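4. Puesta en marcha del puesto de recogida (y lo que cambia para ti)

Hola otra vez. Si vienes del capítulo anterior ya tienes el equipo montado, así que ahora toca lo bueno: trabajar con él. Soy Mylene Villanueva, llevo los puestos de Zemar en la nave de Stendport desde agosto y he escrito esta parte tal como se la cuento a la gente nueva, con mis manías incluidas.

Antes de empezar

Necesitas la mesa despejada de papeles, la caja de destino, los artículos de tu lista y el programa Loston abierto en tu sesión. No uses la sesión del compañero aunque la haya dejado abierta, que luego los turnos salen mezclados y me toca a mí separarlos (una tarde entera me costó la última vez).

4.1 Preparar el puesto

1. Ajusta la silla antes de ponerte nada en la mano. Con el equipo puesto ya no llegas bien a la palanca.
2. Mete la mano derecha en el soporte y aprieta la correa hasta que no baile. Si se te duermen los dedos, te has pasado.
3. Comprueba que los marcadores del cubo están limpios. Con un paño seco basta, ¡nada de alcohol!
4. Pasa el cable hacia atrás, dejando un bucle con holgura.
5. En Loston, pulsa Calibrar y abre y cierra los dedos 4 veces, despacio.

Nota: si la calibración falla dos veces seguidas, apaga el receptor, espera 7 segundos y vuelve al paso 3. A mí me funciona casi siempre.

4.2 Recoger los artículos
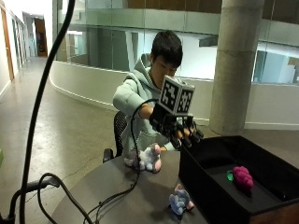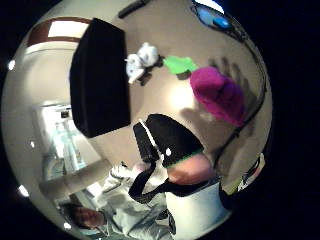 Lo que más me preguntan en los turnos es si esto viene a quitarnos el sitio, y os cuento cómo lo hemos vivido nosotros. Antes pasábamos la jornada llenando cajas a mano; ahora una parte de esas horas se va en enseñarle al sistema cómo agarramos las cosas, y el resto en revisar lo que hace él solo. Besnard, que es la línea automática del fondo, ya se ocupa de los paquetes rígidos. Lo blando sigue siendo cosa nuestra: un peluche como el racimo de uvas magenta, lleno de bultos, no se agarra igual que un cartón, y ahí cuenta mucho tu manera de cerrar los dedos. Cada persona nueva graba 200 recogidas en su primera semana, y entre todos llevamos alrededor de 3,000.

Para cada recogida:

1. Pulsa Grabar y espera el pitido.
2. Acerca la mano desde arriba, sin prisa.
3. Cierra los dedos hasta notar el artículo firme y llévalo a la caja.
4. Suéltalo cerca del fondo, no desde el borde.
5. Pulsa Guardar. Si se te ha caído, marca Fallida y guárdala igual, que también sirve.

Precaución: no tires del cable para ganar alcance. Acerca la silla.

Precaución: si notas calor o un pinchazo en la muñeca, para, quítate el equipo y avisa al responsable de turno. La recogida se repite y ya está.

4.3 Descansos y cambio de puesto

Al principio cansa más de lo que parece, sobre todo el antebrazo. En nuestra nave se cambia de tarea a mitad de turno y el rato de revisión se hace sentado y sin equipo. Pídelo si no te lo ofrecen. El tiempo de calibrar cuenta como tiempo de trabajo, apúntalo en la hoja.

Para cerrar, pulsa Terminar sesión, afloja la correa y deja la mano apoyada en su base con los dedos abiertos. El apartado 4.4 explica cómo corregir una grabación mal etiquetada.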